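드디어 내년도 장비 예산안에 양팔 로봇을 올렸어요! 2019년 10월 안에 초안을 내야 해서 요즘 퇴근하고도 표만 들여다보는 중. 잊어버리기 전에 타래로 남겨 봅니다.

후보는 Prillar랑 Starnis 두 군데. 본체 가격만 보면 Prillar가 끌리는데, 그리퍼 여분이랑 설치비까지 넣으면 차이가 확 줄어요. 견적서는 꼭 총액으로 다시 받아 보세요.

그래서 실물 계약 전에 시뮬레이션부터 돌리고 있어요. 서랍장 앞에 양팔을 세워 놓고 어디까지 닿는지 보는 건데 이게 정말 재밌습니다ㅋㅋ 위에 카메라 같은 작은 물건도 올려 뒀어요. 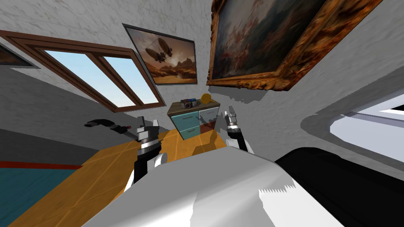 시뮬레이션 비용도 장비 예산에 넣어야 하나요?
넣되 항목은 따로 잡으세요. 라이선스는 해마다 나가는 돈이라 본체 구입비와 섞으면 다음 해 예산 짤 때 꼬입니다.

저는 전체를 99로 놓고 본체에 65, 나머지를 그리퍼, 설치, 교육, 예비 부품으로 나눴어요. 처음엔 본체를 70으로 잡았다가 교육비 칸이 텅 비는 걸 보고 바로 고쳤습니다.

Ignacio Orellana 님이 보내 주신 유지보수 계약 체크리스트도 엄청 도움 됐어요! 특히 수리 기간 중 대체 장비 조항, 이건 생각도 못 했거든요.

다음 글에서는 리스랑 구매 비교해 볼게요. Starnis 쪽 리스 조건은 아직 답변 기다리는 중이에요.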